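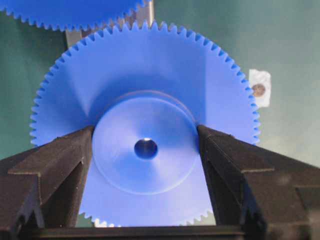 Which side of a plastic gear should face the motor when the hub sticks out on one side only?
The hub goes towards the motor, so that the grub screw stays near the bearing and the shaft bends less.

Dear list,

the short exchange above is from the Brundeck notes, and I would like to add it to our page. In reply to the message from July:

> I ordered 200 of the blue gears from Hekum, part 912.
> The bore is tight on my shaft. Should I drill it
> or warm the gear first?

Please do not drill. I put mine in warm water for ten minutes and then pushed it on by hand – it went without force. With a drill the hole is quickly off centre, and then the teeth make noise at every turn.

One question from my side: has anybody compared these with the gears from Volter? The price is better, but I could not find the tooth size in their list.

Kind regards from the Rawashdeh workshop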